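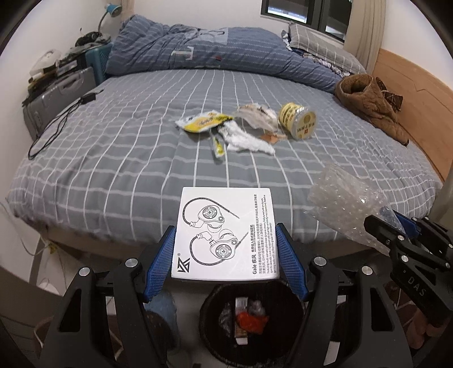
KZ Gale, front of the box. Bin at the ready.

There is a theory, put to me by my friend Špela Petkov over a long lunch, that you can judge a person's state of mind by how much of the bed they can get at. By that measure I have been unwell for most of September. I sleep on the left third. The rest is a sort of continental shelf where things wash up: packaging, wrappers, bags that held other bags, and whatever came in the post that I opened lying down.

So one evening I decided to clear it. Grey sheet, white grid, every piece of rubbish sitting on its own little set of coordinates like a very sad game of Battleship. I pulled the bin up beside the bed and made a rule, which was that anything I picked up had to go somewhere other than back on the bed.

I broke the rule with the first thing I picked up, the earphone box.

I have a weakness for earphone boxes. The KZ one is a plain white square with a couple of earphones drawn on it in black line, and the name, Gale 疾风, running up the side so you have to tip your head to read it. It's a nice bit of drawing. It is also cardboard, and I already have a drawer of cardboard that I describe to visitors as "the archive". Kastriot Janevski once opened the archive looking for a pen and came out with the empty box for a Flititz travel kettle I gave away when I still lived in Gelari Street. He was very decent about it. He did ask if I was expecting the kettle back.

The box went down on the sheet again while I considered its future.

Bubble wrap is harder. I was raised in a household that reused it, along with ribbon, jam jars and the good half of envelopes, and I can't throw out a bubble-wrap bag without hearing my mother breathe in. I kept it. Next came the mesh drawstring pouch, beige, perfectly good, ideal for some purpose that will occur to me at 3 in the morning in about 2040.

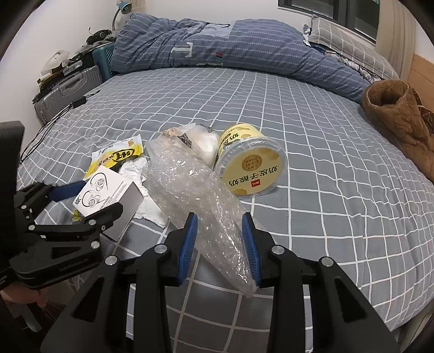
The edible division

You will have noticed I eat in bed. I make no defence. The round yellow tub on its side says 奶皮子酸奶 on the lid, milk-skin yoghurt, and its label has shapes in it like the holes in a cheese, a touch I admire. I had put off dealing with the snack wrappers for as long as I could, partly out of shame and partly because a good one has a colour scheme. The yellow and white packet with the golden cracker on it is a more cheerful object than anything I own on purpose.
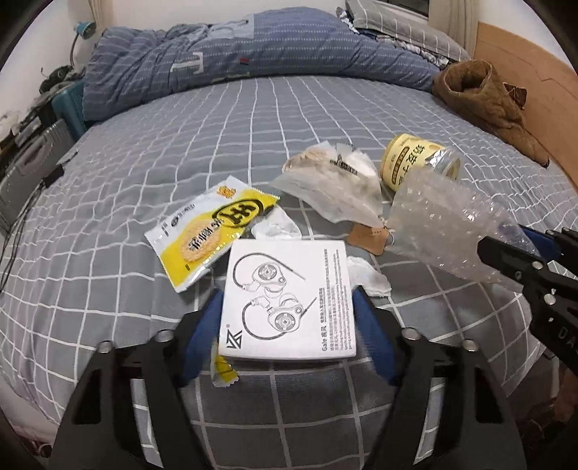

Anyway, wrappers are where the bin comes into its own, and once you get going there's a rhythm to it. Red crumply one, in. Thin plastic bag, in. Little torn corners of things, in, though those breed, and I expect to be finding them in my socks until Christmas.

Špela rang in the middle of all this to ask how it was going and I told her I could see a good deal of sheet. She asked about the earphone box. I said it was under review.

It's in the archive now, next to the kettle.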